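Fri 23 October. Notes from my talk with I-seul Geum at Jestura, tidied up a bit, not much.

Can a machine do the chores yet? "Some. Badly. Slowly," she says. Two years on it now. Before that she fixed packing lines at Drestness, where the arms did one thing all day and did it well.

Homes are different. Shops too. She wants drawstrings, laundry bags, hoods, the stuff you do without looking. "People ask about dishes. Dishes are fine, a plate stays a plate. Cord is awful – it's a new shape every time you touch it."

Her team logged more than 2,000 tries with cord and cord locks since April. Of the last batch, 888 tries, she counts 178 as good. She dosen't dress that up. "My nephew is six and he'd beat it."
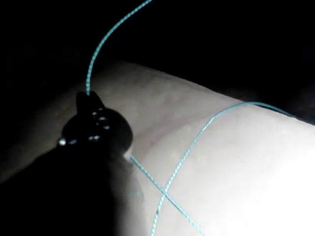 The trouble is mostly feel, she says. You squeeze the lock, the cord slides, you let go. Three things at once and your fingers sort it out. The arm squeezes too hard or lets go early. And cameras hate a dark part on a dark background.

So when? Liew, the store chain, wants something for the stockroom at it's Sadstead branch. She told them folding boxes, maybe. Tying off bags, no.

"Ask me again in a few years. I still do my own laundry."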